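Plovside Two-Arm Bench: Customer Gallery

Welcome, and thank you for stopping by! We put this page together for everyone who has written in asking what a two-arm bench looks like once it is up and running in an ordinary room, with ordinary clutter around it and cables going where cables like to go. Plovside is our rental and setup service for small labs, classrooms and workshops that want to try tabletop robot work without buying everything on the first day. We bring the table, the frame and the arms, we bolt it all together, and we stay until you are comfortable moving things on your own (sometimes that takes an hour, sometimes it takes most of the afternoon and a second pot of coffee).

We started out in Luvdale in February with one bench and a very full van, and since then we have carried benches up more staircases than I care to remember. The Hartley branch now handles the larger bookings, and Gurkley is where the spare parts live.

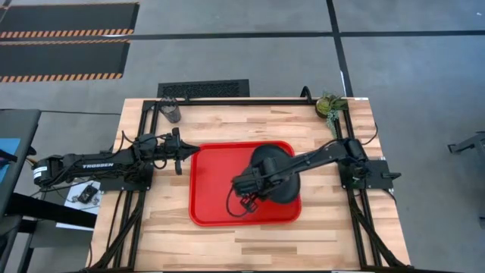

Can I rent the bench for only a few days?

The shortest rental is 5 days, and most people end up taking 11 so they have a weekend to play with it. Delivery and setup are included in either case, and you can extend by phone as long as the next customer hasn't been promised the same bench.

Tray work, with one arm from each side and the red serving tray between them. It's a lovely first task for a new bench, and the round black piece on the tray gives people something with a wide rim to practice on. The wooden top is a favorite of mine, too. It's so much nicer to spend a day beside than bare metal, and a little potted succulent looks right at home on it!

A few practical notes before you book. The daily rate is $310, and extra training time is $51 an hour if you'd like one of us to come back after the first visit. Please measure your doorways, and please measure them again if the building is an old one. Leave yourself walking room on both sides of the table, and let us know ahead of time where the outlets are so we can pack the right extension cords.

To check dates, write to Ifor Craddock at the Hartley branch and tell him a little about what you'd like the arms to do. He reads every message himself and is very happy to talk trays.

Page updated March 7, 2021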